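# Chapter 5: Sharing a Calendar

I put off shared calendars for years, and then Nighat Mirani and I booked the same room for the same Friday - twice! So in this chapter we'll set one up together, using Falora.
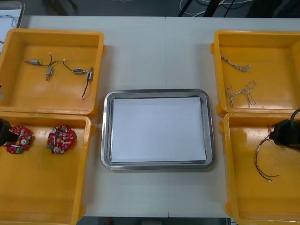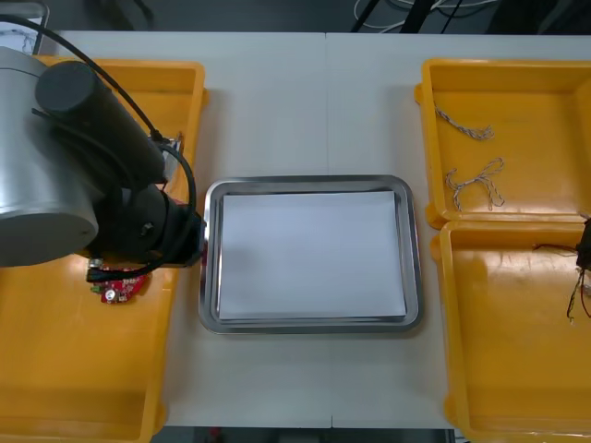
Open your own calendar first and give it a name other people will recognise (mine was just called "stuff", which helped no one). Then we'll look at the 2 kinds of access, viewing and editing, and I'll show you which one I hand out to new starters.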